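이 사이트는 더 나은 이용 경험을 위해 쿠키를 사용합니다. 계속 이용하시면 쿠키 사용에 동의하는 것으로 간주됩니다. [동의] [설정]

집에서 담근 매실청에 거품이 계속 올라와요

달빛고양이
2022-10-14

안녕하세요, 매실청 처음 담가본 사람입니다ㅠㅠ 5월 말에 청매실 사서 설탕이랑 1대1로 담갔거든요. 유리병은 Cordeiro에서 산 큰 거 썼고요. 병 소독도 끓는 물로 하고 매실 꼭지도 이쑤시개로 다 땄어요. (이게 제일 힘들었어요...) 원래 100일 되면 건지라고 하던데 제가 이사 때문에 정신이 없어서 한참 지나서야 열어봤더니 뚜껑에서 푸쉭 소리가 나고 하얀 거품이 위에 잔뜩 있는 거예요. 냄새는 살짝 술 냄새 같은데 곰팡이는 안 보여요. 밑에는 설탕이 덜 녹아서 깔려 있고요. 이거 버려야 하나요? 아니면 설탕을 더 넣으면 되나요? 매실을 지금이라도 건져야 하는지도 궁금해요. 친정에도 한 병 드리기로 해서 좀 급합니다!

뚝딱이네부엌

거품은 발효되면서 나는 거라 그것만 가지고 버리실 필요는 없어요. 바닥에 설탕이 깔려 있다고 하셨죠? 그러면 위쪽은 당도가 낮고 아래쪽만 진한 상태예요. 그래서 위에서 자꾸 부글부글하는 거고요. 저도 첫해에 똑같이 그랬어요. 마른 나무주걱으로 바닥까지 싹싹 저어서 녹여주시고, 며칠 간격으로 두세 번 더 저어보세요. 그래도 거품이 줄지 않으면 그때 설탕을 조금 추가하시면 됩니다. 처음부터 왕창 넣으면 또 가라앉아서 똑같아져요.

매실은 지금 건지세요. 쪼글쪼글해졌으면 나올 건 다 나온 거예요. 체에 받쳐서 하룻밤 두면 꽤 많이 떨어지니까 꼭 짜지는 마시고요, 짜면 탁해져요. 건진 과육은 씨 빼고 고추장에 버무리면 밥도둑입니다ㅎㅎ

그리고 뚜껑! 거품 있을 때 꽉 잠가두시면 안 돼요. 작년에 제가 Festadlow 밀폐병에 담아서 베란다에 놔뒀다가 새벽에 뻥 소리 나서 온 식구가 깼잖아요. 천장까지 끈적끈적해서 닦느라 죽는 줄 알았어요. 살짝만 돌려서 얹어두시고 병 밑에는 넓은 플라스틱 통 하나 받쳐두세요. 넘쳐도 그 안에서 끝나니까 마음이 편해요.

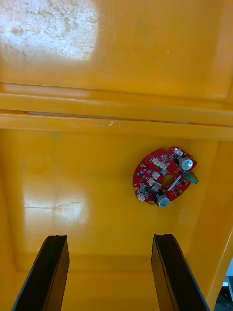 술 냄새가 진해지면 그건 이미 알코올이 꽤 생긴 거라 애들한테는 주지 마시고요. 저는 그런 건 고기 잴 때 써요. 친정에 드릴 건 거품 가라앉는 거 보고 냉장 보관하시라고 말씀드리면 될 것 같아요. 차로 가져가실 거면 병에 가득 채우지 마세요, 중간에 쉬면서 뚜껑도 한 번 열어주시고요.

산너머매실

황설탕 쓰셨어요? 저는 Plakow 황설탕만 쓰는데 한 번도 거품 난 적 없어요. 백설탕은 잘 모르겠네요. 그냥 끓이세요. 저희 시어머니는 거품 걷어내고 무조건 끓이십니다.

뚝딱이네부엌

윗분 말씀처럼 끓여도 발효는 멈추는데 향이 좀 날아가요. 저는 웬만하면 안 끓여요. 끓이실 거면 매실 먼저 건지고 약불에서, 완전히 식힌 다음에 병에 담으세요!

달빛고양이

와 감사합니다!! 백설탕 썼어요. 일단 저어놓고 매실 건지는 중이에요. 고추장 무침도 해볼게요ㅎㅎ

함께 본 글
매실 씨로 베개 만들어보신 분 계세요?
유자청 설탕 비율 질문드려요
Ruvedham 유리병 뚜껑만 따로 살 수 있나요
마늘장아찌가 초록색으로 변했어요

문의하기 | 이용약관 | 개인정보처리방침 | © 2022 살림 묻고 답하기 | 맨 위로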